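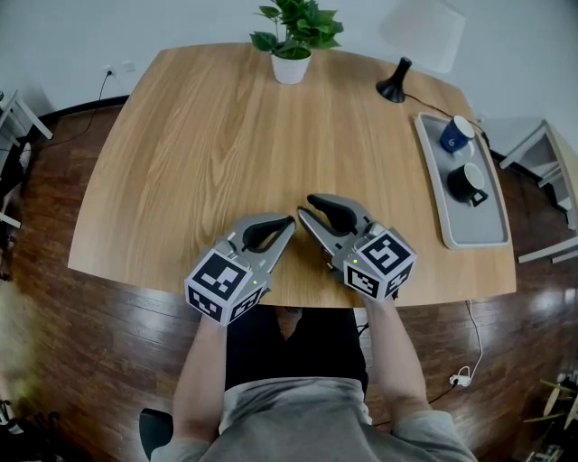 Neditz house meeting, 3 Feb 2019

Present: me (Loukia Pappas, scribbling), Rianne, Teun. Apologies from Mateja.

We started with the oak table, which we all love! It stays. Teun wants to oil it, so I said fine, but move the plant and the little black lamp first.

Lamp cord: Rianne keeps catching it. Teun to find a clip.

Plant: Mateja waters it until August, then me.

Tray: stays out for post (Rianne grumbled a bit).

Contact Neditz house | Back to top
We use cookies. OK
Recent: Bangera shelf rota; Minutes, Drendow room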